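Nekora 支持中心 / 工单记录
主题:配对工序每放好一对就停下等确认,值守的人离不开工位
提交人:Ilse Timmermans(Goris,配件包装班班长)
处理人:Evelien Dekker(Nekora 技术支持)
涉及产品:Clurken 桌面机械臂、Lūse 任务软件
开单日期:2023年1月19日,星期四
优先级:中,后改为高
状态:已关闭,留一项跟进

一、提交内容(Ilse)

我们车间用 Clurken 做小件配对,就是把同一种小件两个两个挨着摆好,再由人装袋、贴标、封口。练习台上跑的是同一套流程,把小件换成彩色方块,同色两块并排放,面贴着面。新来的人先在练习台上学,老员工换任务之前也在那里走一遍。两边的 Lūse 用的是同一份配置,练习台先改,过一个班没问题再推到生产工位。

昨天晚上 Lūse 自动更新了。今天早班开始,练习台上的机械臂每放好一对,就抬到半空停住,屏幕弹出“请确认配对结果”。不点确认它不走。以前只有放歪了或者夹空了才弹。早班没有人发现配置也跟着变了,所以中午照常推到了生产工位,现在两边都这样。

影响:
- 值守的人原来一边装袋一边看着机械臂,现在装两袋就得转身去点一次,手套要摘,屏幕戴着手套点不动。
- 封口机那边断料,封口的同事站着等。
- 早班到中午,生产工位弹了71次。值守的同事全都看过,她说每一对都是好的。
- 弹窗有时候弹到上一班的人的平板上,人已经下班了,平板在柜子里。机械臂就一直停着。

我们把机械臂断电重启过一次,没有变化。夹爪的归零也重做了,没有变化。

还有一件事想一起说。Lūse 每周会出一份报表,里面有一栏叫“人工干预次数”,按登录的人算。按现在这个弹法,这周值守的几个人数字都会很难看。厂里开会会看这份报表。请你们处理的时候把这个也考虑进去。

二、首次回复(Evelien)

Ilse 您好,工单收到。先请您做两件事,不影响生产:

把生产工位的配置退回到昨天的版本。路径是“任务 – 配对 – 历史版本”,选更新前的最后一条,点“恢复到本工位”。注意选“本工位”,选“全部工位”会把练习台也退回去,练习台请先留着,我要在上面看问题。

把练习台“诊断 – 导出”里的记录发给我,选今天一整天。

另外想问几个情况:
1. 停住的时候夹爪是张开的还是夹着东西?
2. 换班时是先注销再登录,还是直接接着用?
3. 台面的照明和以前比有没有动过?
4. 弹窗出现时,点“重新识别”会怎么样?

三、补充情况(Ilse)

生产工位已经退回,现在不弹了,封口那边恢复正常。退回以后“历史版本”里多出来一条,名字是空的,不知道有没有关系。

按您的编号回答。

1. 夹爪是张开的,方块已经放下了,它抬起来停在空中。

2. 直接接着用。我们从来没有注销过,换班的时候下一班的人坐下来就干,前一班的人把情况口头说一下。培训的时候也没有讲过要注销。

3. 照明没动。台面有点反光,一直是这样。

4. 点“重新识别”之后,有时候弹窗自己消失,机械臂接着走;有时候再弹一遍。看不出规律。

记录已经导出,附在工单里。下面放练习台的情况。

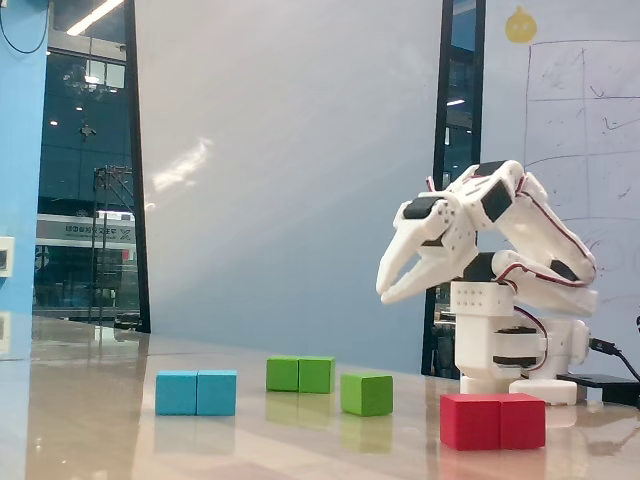
值守的人去休息的时候,机械臂可以继续跑吗?
由班长在 Lūse 里把值守转给另一位在岗的人之后可以继续跑,没有人接手时应先点“暂停任务”,等机械臂停稳再离开。

(以上一问一答是从电话里记下来的,提问的是中班同事。Evelien 同意写进工单,后面操作卡片里会用到。)

四、处理记录(Evelien)

第一天下午

看了导出的记录。先排除硬件。各关节的电流和温度都在正常范围里,归零位置和安装时的记录一致,夹爪开合行程也一致。供电没有掉压记录。断电重启和重做归零没有效果,和这个结果对得上。这一块不再查。

确认策略这一栏有变化。更新前的值是“仅异常时确认”,更新后的值是“低把握时确认”。两个选项的意思不同:前一个只在判断为放歪、夹空、掉落时弹;后一个在软件对结果没有足够把握时也弹,哪怕它自己判断是放好了。更新程序把旧选项换成了新选项,更新说明里有一行字,没有提示用户选择。

按道理,即使换成“低把握时确认”,也应该只弹少数几次。现在是每一对都弹,说明把握值普遍偏低。这是第二个问题,接着查。

给 Ilse 的留言:练习台请把确认策略手工改回“仅异常时确认”,跑一会儿,再改成“低把握时确认”跑一会儿,两段分开导出。跑的时候请平时值守的同事来操作,按平时的习惯就行,不用特意放慢。

第一天傍晚

收到两段记录。第一段没有弹窗,配对全部正常。第二段每一对都弹。和推断一致。

第二段里,把握值最低的一项是“贴合”。这一项看的是两块之间有没有缝。两块同色方块贴在一起,交界处会有一条暗线,软件把这条暗线量成了缝。更新之前的算法会忽略很细的暗线,更新之后取消了这个忽略,改由现场设一个数,出厂值是零。也就是说,任何一条看得见的线都会拉低把握值。

在生产工位上也是同样的情况。小件之间的接缝比方块更明显,所以更严重。

关于“重新识别”有时有效:机械臂抬起来之后有时还在识别区域里,挡住一部分台面,识别结果会受影响。第二次识别时如果位置略有不同,把握值可能刚好过线。所以看上去没有规律。

第二天上午

和 Ilse 通了电话,生产工位的两位早班同事也在。记下她们说的内容,有几条和软件有关,有几条和软件没有直接关系,都留在这里。

值守的同事说,机械臂来之前,配对和装袋是同一个人做的。手里拿两个,装一袋,眼睛顺便就看了有没有毛刺、有没有混色。现在配对归机械臂,人只装袋,她每袋还是会看一眼,但是看的时间变短了,因为机械臂的节奏是固定的,她慢了,台面上就堆起来。昨天弹窗把节奏打断以后,她反而有时间看,挑出来两个有毛刺的。她说这不代表弹窗好,只是想说原来的节奏可能太紧。

封口的同事说,她最在意的是不知道前面为什么停。以前前面是人,停了喊一声就知道。现在前面停了,她要走过去看屏幕。她希望封口那边也能看到一行字,写明是暂停、等确认还是故障。

Ilse 说,班上的人轮流值守,每人一段,没有写进岗位说明,工资也没有变。值守的时候如果出了废品,算谁的,没有说清楚。以前算装袋的人。她已经向厂里提过,还没有答复。

我答复如下。节奏可以调,在“任务 – 配对 – 节拍”里,现在用的是安装时的默认值,现场从来没有改过。状态可以在第二块屏幕上显示,Goris 的授权里包含这个功能,没有启用。废品归属和工资由 Goris 内部决定,Lūse 里没有这样的字段,我们也不建议拿报表里的数字去代替。

第二天下午

查弹窗发到下班人员平板的问题。

Lūse 把弹窗发给“当前值守人”。当前值守人由登录决定。Goris 换班不注销,所以下一班坐下以后,系统里的值守人还是上一班的人。以前很少弹窗,偶尔弹一次,工位屏幕上也会同时显示,点掉就行,没有人注意到平板上也有。更新以后,弹窗改成先发到平板,20秒没有人应答才显示在工位屏幕上。平板如果在柜子里而且还亮着,系统会认为已经送达,这时候工位屏幕不再显示。这是我们这边的缺陷,已经转给开发,内部标记为高。工单优先级同时改成高。

在修好以前的办法:关掉“优先发送到个人设备”,让弹窗只出现在工位屏幕上。路径是“通知 – 送达方式”。

这件事还影响报表。干预次数按值守人算,换班不注销,后一班的次数就都记在前一班的人头上。我把 Goris 去年的记录翻了一部分,这种情况从装机那天起就有。也就是说,过去报表里按人分的那一栏不能用来比较任何人。请 Ilse 转告看报表的人。

五、现场对照(Ilse)

按 Evelien 的要求,我们在练习台上把“贴合”的允许值从零往上加,每加一次跑几对,看什么时候不再误弹,也看故意留缝的时候还弹不弹。红、蓝、绿三种颜色都做,每种颜色的一对换着角度放。原先担心颜色深浅不同会有差别,跑下来红色的接缝线最容易被量成缝,绿色次之,蓝色最少。允许值按红色来定。

角度也有影响。一对方块摆得和木纹平行时把握值高一些,斜着放低一些。生产工位的小件很少有完全摆正的时候,所以试的时候多数都斜着放。
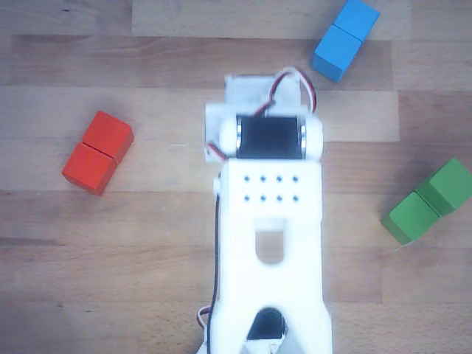 俯视练习台:红、蓝、绿各一对,机械臂伸在中间

定下来的做法:

允许值加到第三档。第一档和没改一样,第二档红色斜放的时候还会误弹,第三档不误弹,故意留一条缝仍然能查出来。第四档我们也试了,留缝的有一对没有查出来,所以不用第四档。

识别改到机械臂退回原位之后再做,不在它刚抬起来的时候做。选项叫“回位后识别”。每一对会慢一点点,值守的同事说慢得正好,她能看完手里那一袋。

确认策略两边都改回“仅异常时确认”。

改完以后在练习台连续跑了100对,没有误弹。其中故意弄歪的几对全都弹了。跑的时候由早班和中班的同事各值守一半,中间换了一次班,按新的办法注销再登录。

六、处理记录(Evelien)

第三天上午

看了Ilse发来的100对记录,和她写的一致。换班前后的值守人也正确切换了。同意推到生产工位。

推之前请注意:生产工位里那条名字为空的历史版本,是恢复时自动存下的备份,里面是更新后的错误配置。请不要选它。我给它改了名字,叫“勿用 – 更新后默认”。没有权限删除,删除要等开发那边处理。

建议不要在换班前后推,挑一段封口那边也有人在的时间。推完以后先跑几对,让值守的人站在旁边看完再回到装袋的位置。

第三天下午

生产工位推送完成。Ilse 确认到收班为止共配了121对,弹窗两次,一次夹空,一次有一个小件翻了面。两次都是真的。封口那边没有断料。

第二块屏幕的状态显示已经远程启用,文字用的是 Goris 同事自己提的说法:“运行”“等人确认”“有人按了暂停”“故障,找班长”。默认的文字是“就绪”“挂起”“保持”“错误”,封口的同事说后三个分不清。已经把她们的说法交给做本地化的同事参考。

七、值守操作卡片(Ilse 起草,Evelien 校过)

这一段我们打印出来贴在工位上,内容同时留在工单里,别的班组要用可以照抄。

接班
1. 上一班的人点“注销”,下一班的人用自己的名字登录。两个人都在的时候做。
2. 看一眼屏幕右上角的名字,是自己的再开始。
3. 上一班把没处理完的弹窗当面说清楚,不留给下一班猜。

值守中
1. 弹窗出现,先看台面,再点。没有看清楚就点“重新识别”。
2. 连着弹三次同样的内容,点“暂停任务”,叫班长。
3. 机械臂在动的时候手不进台面。要拿东西,先暂停,等它停稳。
4. 觉得跟不上,告诉班长调节拍。节拍由班长调,值守的人可以随时要求调慢。
5. 看到毛刺、混色,照旧挑出来,放进灰盒。停下来挑件不算干预。

离开工位
1. 去休息之前,请班长把值守转给在岗的人。
2. 没有人接手就暂停。
3. 不要让别人用你的名字替你点。

练习台
1. 新配置先在练习台跑满一个班。
2. 跑的时候至少有一个平时值守的人在,不能只由班长或者维修看。
3. 有任何多出来的弹窗,当天不推生产工位。

卡片上第五条“不算干预”是值守同事要求写上的。她们担心挑件的时候按暂停会进报表。Evelien 查过,手工暂停在系统里确实记成一次干预,可以选原因,选“质量检查”的会单独列出来,不进总数。已经教了大家怎么选。原因那一栏要往下拉才看得到“质量检查”,位置不好找,也一起反馈了。

八、后续往来

Ilse:
报表的事我已经和厂里说了,把 Evelien 写的那一段原样转过去了。答复是以后按人分的那一栏不再在会上放,只放工位的合计。我问了以前的怎么办,有一位同事年底的谈话里提到过她的干预次数偏高,而她那段时间排的正好是早班,后面接的是中班,中班的都算在她头上。厂里说会重新看她的谈话记录。这个不归你们管,写在这里是因为工单会抄送给厂里。

Evelien:
谢谢说明。需要的话我可以出一份书面材料,写明换班不注销时次数记在谁名下,以及从记录里能不能拆开。我先看了一下,大部分能拆开,可以按排班表对时间。要做的话请给我那段时间的排班表,名字可以换成代号。

Ilse:
排班表已经发了,名字换了代号,对照只有我这里有。

Evelien:
材料做好了,发给您一个人,没有附在工单里。结果您可以自己和同事看过再决定给谁。

Ilse:
收到,和她一起看过了,她同意交给厂里。

另外问一个配置上的问题。自动更新能不能关掉?这次是晚上更新的,早班谁都不知道。我不反对更新,但是想先知道改了什么,而且要能先只更新练习台。

Evelien:
可以。路径是“系统 – 更新 – 安装方式”,改成“通知后手动”。练习台和生产工位可以分别设。我建议练习台设成“通知后手动”,生产工位设成“跟随练习台”,练习台装好、班长点了“放行”,生产工位才会装。“放行”需要班长账号。如果您休息,请指定一位代理人,不要把密码写在工位上。

更新说明这次写得太短。默认值有变化的,今后会单独列出来,放在说明的最前面,这一条开发那边已经答应了。

Ilse:
已经按这个设好了。代理人定了中班的一位同事,她参加了这次的全部测试。我们顺便把她的名字写进了岗位说明,这是班上第一次有人因为会弄这台机械臂而改岗位说明。值守本身还没有写进去,我继续提。

Evelien:
节拍后来调了吗?

Ilse:
调了,慢了一档。早班的人满意,中班有一位觉得太慢,他以前是配对最快的。现在的办法是每一班开始的时候大家自己定,定好我来改,一个班之内不再变。封口那边也算在“大家”里,以前调节拍不问封口的。

产量的事厂里问过,我把调慢以后挑出来的不良件也一起报了。他们要看到四月再说。

Evelien:
明白。节拍的历史记录在“任务 – 配对 – 节拍 – 记录”里,可以导出,四月讨论的时候也许用得上。它只记数值和时间,不记是谁要求改的。

Ilse:
不记人就好。

九、原因汇总

1. 更新时确认策略由“仅异常时确认”被换成“低把握时确认”,没有提示。责任在 Nekora。
2. “贴合”的允许值出厂为零,接缝线被当成缝,把握值普遍偏低。责任在 Nekora,现场已设为第三档。
3. 机械臂抬起后仍挡住部分识别区域,识别结果不稳定。现场已改为“回位后识别”。
4. 弹窗优先发到个人设备,设备亮着但没有人看时不再转到工位屏幕。缺陷,开发处理中。现场已关闭优先发送。
5. 换班不注销,值守人没有切换。安装培训时没有讲到,责任在 Nekora。现场已按操作卡片执行,培训材料正在补。
6. 新配置当班就从练习台推到了生产工位。Goris 已改为跑满一个班再推。

十、尚未完成

弹窗送达的缺陷没有修复版本以前,请不要重新打开“优先发送到个人设备”。修复后由 Evelien 通知,先在练习台验证,验证时仍然请值守的同事参加。

“勿用 – 更新后默认”这一条还在历史版本列表里,看到不要点。

第二块屏幕上“等人确认”四个字在远处看偏小,封口的同事要求放大。已经登记,没有日期。

关闭说明:提交人同意关闭本工单,第四项缺陷另开工单跟进,两张工单互相关联。再出现每对都弹的情况,请直接在本工单下回复,工单会自动重新打开,同时请把当时的值守人、节拍档位和确认策略写上,并导出当天的诊断记录。

相关工单
- Lūse:弹窗送达个人设备后工位屏幕不显示(处理中)
- Lūse:暂停原因列表里“质量检查”位置太靠下
- Lūse:换班时忘记注销,能否提醒
- Clurken:夹爪归零后第一次夹取偏左
- Clurken:练习台和生产工位能否用不同节拍
- 第二块屏幕:状态文字放大

联系支持中心 | © Nekora 版权所有 | 返回顶部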